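Ticket 661: Badstead storeroom thermostat keeps dropping off the Wi-Fi
Status: open, waiting on customer

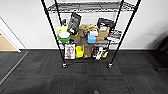 Hi again, and thank you so much for being patient with us over the past few days! I've read back through all your notes (they were wonderfully thorough) and I think we're getting closer.

From what you wrote, the Ziten thermostat joins the network fine, holds on for nearly 30 minutes, and then shows the little crossed-out signal until somebody restarts it. The heating itself carries on as normal — only the app loses touch.

Tried so far:
Restarted the router: no change
Moved the thermostat to the 2.4 GHz band: stayed on longer, then dropped
Updated the firmware to version 5: no change

I had a chat with the folks at our Stirkberg office, and they've seen the same thing with Ghauri routers when the power-saving setting is left on. Could you open the router's wireless page, turn that off, and leave everything alone overnight? If it drops again, please send me the log from the app (Settings, then Help, then Export) and I'll pass it straight up the line.

Last updated 20 August 2021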